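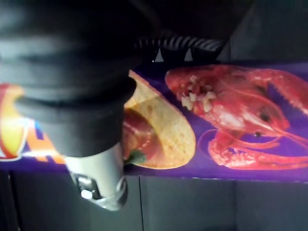

The food shelf at Homdale has been restocked for spring, and members can again help themselves between ten and four. Most of what came in during February was tinned or boxed, and we have now sorted it by kind instead of by the date it arrived. Anything in a printed box, such as the purple one with the large photographs of food on it, should stay in its box when you put it on the shelf. A few people had been tipping packets into plain tubs to save room, and then we had no cooking instructions and no list of ingredients to go by. Two households here have to avoid nuts, so please leave the packaging alone.

Boxes go with the printed side facing out and the oldest at the front. If a box is dented it can still go out, but one that has been opened cannot. Jars are on the bottom shelf, where they were before.

The Drornness branch sent over 117 items last month and Gornano sent almost as many again, so we are well off for pasta, rice and cereal. We are short of cooking oil, tinned fruit and long-life milk – the last of the milk went within seven days. Cash gifts have reached £621, and this will go on fresh vegetables.

The next sorting morning is 17 April 2021, starting at half past nine. Please wear a mask and bring your own mug. Elfriede Leitner has the key and the rota, so let her know if you can come or if you have a car free for the Drornness run.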